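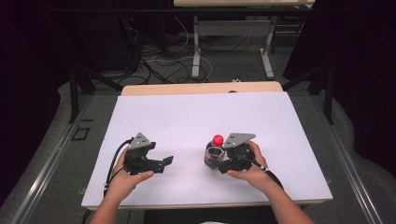

Attachment 1: board on the table, red-capped bottle standing on it

Ticket 1602
Product: Vornach white foam board, tabletop size
Opened by: Mpho Sithole
Site: Mandham, upstairs workroom
Status: Closed
Priority: Low

Problem as reported
The foam board on the worktable will not stay put. It creeps toward the front edge during the day and small bottles placed on it fall over when it moves. We have had it since December. It did not do this for the first few weeks. The table is wood with a light finish. The bottle in the attachment is the size that gives us the most trouble. The wider jars are fine.

Already tried by reporter
Wiped the board with a damp cloth. No change.
Turned the board over. Slightly better for one morning, then the same.
Put masking tape on the two back corners. Held until lunch. The tape came away from the table, not from the board.

Support reply, 9:40 a.m.
Thanks for the details. Please check the following and write back.
1. Lift the board and run a dry hand over the table underneath. Is there any dust or grit?
2. Has the table been polished, waxed or oiled recently? If so, with what?
3. Lay the board on the floor. Does it sit flat, or do the corners lift?
4. How far does it move in a day?

Reporter, 11:15 a.m.
1. Some grit, mostly along the back.
2. Yes. The cleaners started using Caron spray polish on all the tables. I don't have the start date but it was after we got the board.
3. One corner lifts a little, front left. I can slide a coin under it.
4. I put a pencil mark at the back edge at 8 and measured before I wrote this. 88 mm.

Support reply, 11:50 a.m.
The polish is the likely cause. It leaves a film, and foam board has very little weight to hold it down. The lifted corner will make it worse, as the board rocks when someone leans on it.
Please do this in order:
Take everything off the board and remove the tape.
Wash the tabletop with warm water and a drop of dish soap. Rinse with a clean cloth and let it dry fully.
Wipe the underside of the board with a barely damp cloth. Do not soak it, the paper face will bubble.
Lay the board under some heavy books overnight, raised corner down.
Put a sheet of Skolovell grip liner between board and table. Cut it a little smaller than the board so the edge does not show or catch sleeves.

Reporter, 4:20 p.m., next day
Table washed twice. The first rinse cloth came up greasy. Board was under books overnight and the corner is down, or near enough. Liner is in. Pencil mark from 8 this morning still lines up with the back edge. Bottles have stayed upright so far, including the small ones.
Asked the cleaners to skip the polish on this table.

Support reply, 4:45 p.m.
Good. Leave the pencil mark in place for a week and reopen the ticket if the board moves off it. If the corner comes up again, repeat the books.

Resolution: polish residue on tabletop, minor warp in board. Cleaned, flattened, liner fitted. No replacement sent.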